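Catley House Hotel – Breakfast and Dining Room Attendant

Location: Wostotberg
Hours: part-time, 20 hours a week, mornings
Openings: 2
Start: July

Catley House is a 34-room hotel on the hill road above Wostotberg, a short walk from the Piltosura trailhead. Most of our guests are hikers and cyclists who stay one or two nights and want to be on the trail early. Breakfast is the busiest part of our day, and we are hiring two dining room attendants for the summer and fall season. The jobs may become year-round depending on winter bookings.

The dining room opens to guests at 6:30 a.m. and closes at 10:00. Attendants start at 5:45 and finish after the room has been cleaned and set for the next morning. You will report to the dining room manager and work alongside the breakfast cook. Both attendants work on weekends and holidays. Days off are posted two weeks ahead, and you can trade shifts with the other attendant as long as the manager signs off on it.

What you will do

Set tables before opening and reset them as guests leave.
Greet guests, check room numbers against the morning list, and seat larger parties.
Take orders for hot dishes and carry them from the kitchen.
Keep the coffee, juice, bread and fruit stocked.
Pack trail lunches ordered the night before and label them by room.
Clear and wipe tables, run the dishwasher, sweep and mop.
Write down what is running low so the cook can add it to the Hamann order.

Hamann delivers at the side door before opening. One attendant checks the delivery against the slip and puts the cold items away first. Cases of milk and juice are heavy, and there are four steps between the side door and the pantry.

We keep the table settings simple. Each place gets a placemat and a plate, and the silverware is put out by hand before the doors open. We do not use tablecloths at breakfast. New attendants spend their first week on setup and clearing with the manager before they take orders on their own.

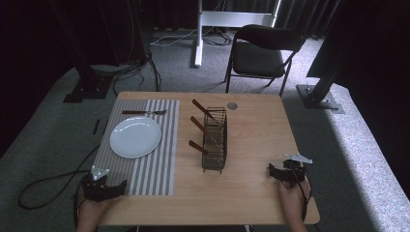
Striped placemat, white plate and wood-handled fork, with the cutlery holder alongside.

What we are looking for

You should be on time, polite to guests who have not had their coffee yet, and comfortable on your feet for a full shift. You need to be able to lift a full case of juice and carry it up the steps. Restaurant or hotel experience is helpful but not required. Basic spoken English is required – a second language is a plus, as many guests come from abroad.

You must be 18 or older and allowed to work here without sponsorship. A food handler card is required by the end of your first month. If you do not have one, we will pay the course fee and count the class time as paid hours.

Pay and benefits

Pay depends on experience and is discussed at the first interview. Tips left in the dining room are shared between the attendants and the cook on duty and paid out with wages. You also get breakfast on shift, two work shirts and an apron, free parking behind the hotel, and reduced room rates for family in the off season. Paid sick time builds from your first day.

There is no staff housing. The first bus up the hill arrives after our start time, so you will need your own way to get here in the morning. The bus does run in time for the trip home.

How to apply

Pick up an application at the front desk any time before 8:00 p.m., or mail a letter and a list of past jobs to Catley House Hotel, 513 Hill Road, Wostotberg. Write "Dining Room" on the envelope. Please include two references with phone numbers and tell us the earliest date you could start.

Interviews are held at the hotel in the early afternoon and take less than an hour. Applicants we would like to hire are then asked in for one paid trial morning. We reply to every application, and both positions stay open until filled.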